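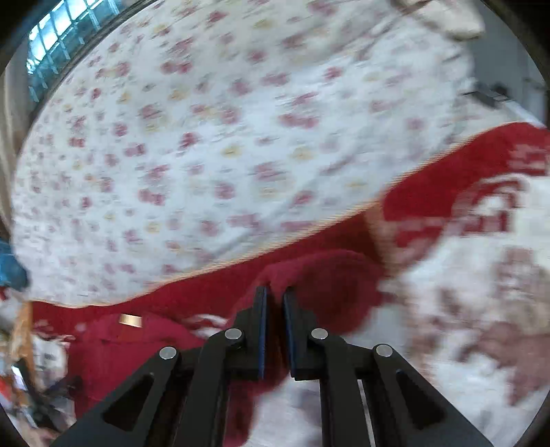
Stakitz 2, review after two months of use

I bought a licence for Stakitz in May, for our small group that trains grasping policies on blankets, towels and other soft things. Before it we used our own scripts, and they were slow and nobody liked to touch them. The licence is 85 dollars a month for each seat.

What it does: it takes the video from a hand-held gripper, works out the path of the camera, reads how open the fingers are, and writes everything into one file ready for training.

The installation was easy on Linux. On my second computer it asked for an older graphics driver, and I lost an evening with this.

I gave it 2,496 recordings from bedrooms and living rooms. It accepted 1,824 of them with the default settings. Most of the rejected ones had fast movement over cloth with a repeated print, where tracking is difficult for any program. There is a setting called "patience" which lets the tracker search longer after it gets lost. I raised it to 20 and many short clips came back, but processing became much slower.

The finger reading is the best part. It stays steady even with thick fleece bunched up between the fingers. Our scripts always failed there.

I am less happy with the viewer. You can't change the playback speed, and the colour of the path line is grey, so on a grey wall you don't see it. The labels for "grasp" and "release" must be corrected by hand one at a time. I wrote to Civomero, the company behind it, and they answered politely that a group edit is planned.

I also tried Fukix, which is cheaper. Its viewer is nicer, but it exports only to its own format, and for me this is a serious problem.

The manual is short but clear. The chapter on calibration I recommend to read twice, as the order of the steps is important.

Four stars out of five. I will renew for one more year.

Kalogeropoulos
2018-07-07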